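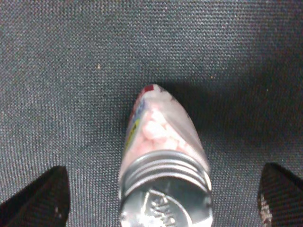 Small pink and white pieces in a clear plastic container.

Why do we wrap food?

Food starts to change as soon as it is made. Bread goes hard, biscuits go soft and fruit turns brown. Wrapping slows these changes down.

Air is one cause. It carries water, and water moves from damp places to dry ones. A cake is damper than the air in most kitchens, so a cake left out dries up. A crisp biscuit is drier than the air, so it takes water in and loses its crunch.

Germs are another cause. Mould grows from tiny specks called spores, which float about and land on things. They are far too small to see. A sealed packet keeps new ones out.
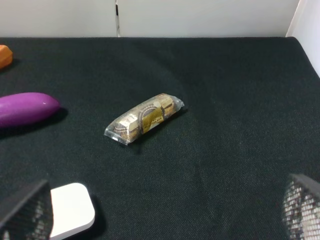
A small cake wrapped in clear film.

What did people use before plastic?

They used leaves, cloth, clay pots and baskets. Pots with lids were good for keeping mice out. Glass jars and metal tins came later, and both are still in the shops today.

Plastic is light and does not smash - but it lasts a very long time after we throw it away. Some kinds can be recycled and some cannot, so check the label before you choose a bin.

Try it yourself

You need 2 plain crackers and a small tub with a tight lid. Put one cracker in the tub and leave the other on a plate. Wait 3 days, then snap them both. Do they sound the same? Do not eat the one from the plate.

Words to know

Spore - a tiny speck that mould grows from.
Seal - to close something so that air cannot get in.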